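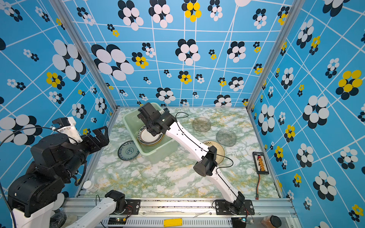
Shoshana Marchetti
@smarchetti_wx

Freezing rain thread for Cosside and the valley towns. I'll add to this one instead of starting new posts.

December 8, 2019

1/ The cold air near the ground is stuck in the valley tonight. Warmer air is moving in over it from the southwest. Rain falls through the warm layer and freezes when it lands on roads, branches and wires.

2/ Cosside will be at or just below freezing until mid-morning. Tollora is higher up and should go to plain rain first. That's backwards from what people expect, but it happens with this setup most winters.

3/ Ice amounts: I'm going with a glaze to a tenth of an inch in town. Spots along Nartey Creek could see a bit more. Wind stays light, so I don't expect a lot of lines down.

4/ The Prendia Pass road is a different story. Temperatures up there have been bouncing around all afternoon and the last reading I have is some 6 hours old. I would treat it as icy until the county says otherwise.

5/ Several people asked about snow. A few flakes could mix in at the start. It won't add up to anything.

6/ The September models people keep sharing, the ones that called for a dry December, were seasonal outlooks. They can't tell you anything about a single night.

7/ Update: light rain has started west of town. My thermometer reads 31. Car windshield has a thin coat on it, street is just wet so far. Bridges will go first.

8/ Power company has 53 customers out near Tollora. No cause listed yet. I wouldn't blame the ice at this point, there hasn't been enough of it.

9/ Still on track for a changeover to rain by 10 a.m. in Cosside. If you can leave late tomorrow, leave late. Next post after the 5 a.m. readings come in.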